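Vudeck trial kit: review meeting, Flollmont, December 2022

Present: Jin-sol Wi (chair), Farzana Sarkar, Kamrul Fakir, Hae-won Bae (notes)
Apologies: Kyung-tae Joo

**1. Hand-held gripper pair**

Farzana has now logged 206 runs with the pair and is delighted with it. The handles are comfortable over a long session, and the foam pads are a real step up from the bare ones we had in April! Kamrul agreed, though he would like longer cables. Foil food packets and a clear plastic tub were the main task.
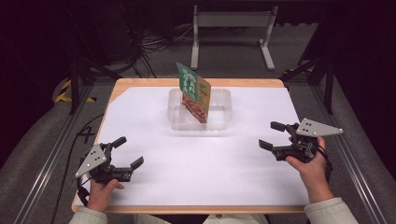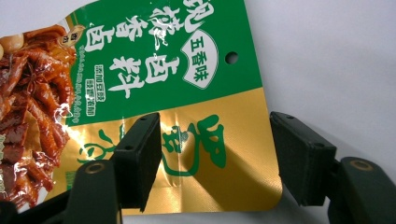
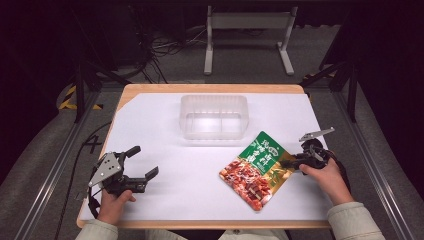 *Vudeck pair, food packet task. The close view of the pads is the second picture.*

**2. Price and order**

The quote is for 2 pairs, with 200 spare pads thrown in. Jin-sol thought this very fair. Hae-won asked if the pads could be bought singly later on; Kamrul to ring Vudeck.

**3. Next tasks**

Farzana would love to try softer bags and small jars. 108 runs are booked for the Naidoo job first.

**Actions**

- Kamrul: cable length, pad prices
- Farzana: task list to Kyung-tae
- Jin-sol: sign the order once Kamrul has heard back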